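Print | E-mail

Workshop notebook, small arm (the one with the yellow stickers)
23 August 2022
Written up by Nhàn Đào

Right, the elbow. Picking up from where Khải Vương left off, because his notes stop at "elbow droops, see me" and then he went on leave, so I couldn't see him.

What I found first thing: with the torque on and the arm parked over the table, the forearm sags a little, then catches itself, then sags again. It makes a small ticking noise while it does it. I'd assumed a tired servo (so had everyone) and I had a new one out of its packet before Đạt Diệp came past and told me to wiggle the wire first. So I wiggled the wire. The ticking stopped! The connector on the elbow side was only half home. Somebody had pushed it in at an angle and one of the latches had never clicked.

I pulled it, had a look at the pins with the magnifier, and they're all straight. Cleaned it, pushed it back until it clicked, then moved the elbow through its whole travel by hand with the power off to see whether the lead gets tugged. It does, right at the top of the swing. The run was too short after the last time we had the arm apart (June, I think, when the horn screws were done). I've given it a bit more slack and moved the tie further down. Please don't pull that tie tight again to make it look neat. I know it looks scruffy.

While I was in there I went round all the screws. Two on the shoulder bracket turned nearly a quarter turn before they bit, and the rest were fine. Thread lock on those two, the blue stuff from the Skiltholm box, and I left it alone over lunch. The base plate fixings are good. I also blew the fluff out of the gripper, and there was a lot of it, all off the blanket. I do like the blanket for stopping cubes skidding off the table, but it sheds.

Then calibration. Home position first, then the joint limits one at a time, then the gripper open and close. Old numbers are in the Lâm folder if anyone wants to compare. The elbow offset came out different from last time, which makes sense if it was reading rubbish through a bad connection. I saved the new file under today's name and did not overwrite the old one, Quang Giáp, before you ask.

After that, cubes. Same job as always, red cubes between the plate and the bucket, slow speed to begin with and then up to normal.

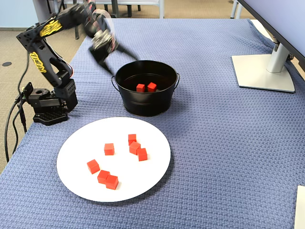

Gripper on the move by the bucket, two cubes in there and seven on the plate.

Elbow behaved. No ticking at slow speed, none at normal. I ran it to 100 cycles with me standing there like a lemon, then Liên Thái took over the watching and we let it go on to 400. Not one dropout on the elbow in the log. We had a couple of missed grabs where cubes were touching, but that's the old problem with the jaws nudging one while they close on the other, and it's on Đạt's list already. I haven't tried to fix it and I'd rather it wasn't mixed up with this.

Servo temperatures: shoulder a touch warmer than the others, same as ever. Elbow was cooler than I expected. Wrote them on the sheet.

One thing I'm not happy with. At the far end of the reach, the forearm still has a tiny bit of play if you hold the gripper and rock it up and down. It's much less than this morning, but it's there. Could be the horn, could be the gears wearing. The counter says 1,144 hours on that servo and the Cedovia one we had before was noisy by 800, so I'm inclined to say gears. The new servo is back in its packet in the second drawer, with a bit of tape on it saying ELBOW. I've asked Kikis for a price on another so we aren't down to none if we use it.

To do:
- check the elbow plug is still fully home before the first run tomorrow
- look at the tie again after a full day, see if it has crept
- measure the play properly with the dial gauge (Quang has it, or had it)
- wash the blanket, or at least shake it outside
- ask Khải whether "see me" meant the plug or something else entirely

Left it parked at home, torque off, power off at the wall.

Added later, in pencil: dial gauge found, it was in with the soldering tips. Quang says sorry.

Print | E-mail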